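Learning the button accordion at my age

I've had the accordion since March and I am completely hooked!
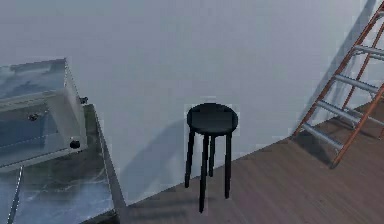 How long do you need to practise before you can play a whole tune? For me it was six weeks of short goes, twenty minutes before breakfast, and the tune was a slow waltz with only two chords in the left hand.

My teacher is Baoshan Jin, who runs a small class in Gevdale and has a folder of 474 tunes he's copied out by hand (polkas, mostly, and some gorgeous sad ones from his grandmother). He let me borrow it for a weekend and I barely slept. My favourite so far is a jig in G that goes round and round and never quite lands where you expect it to.

The bellows were the hard part. I kept running out of air halfway through a phrase and wheezing to a stop. Baoshan had me play one long note, in and out, for what felt like forever, and then one evening the waltz just flowed. I yelled so loudly the dog went outside.

Mine is second-hand and cost me $700, with a sticky low C that I've grown rather fond of. Next up is a reel, at half speed, with the neighbours' blessing.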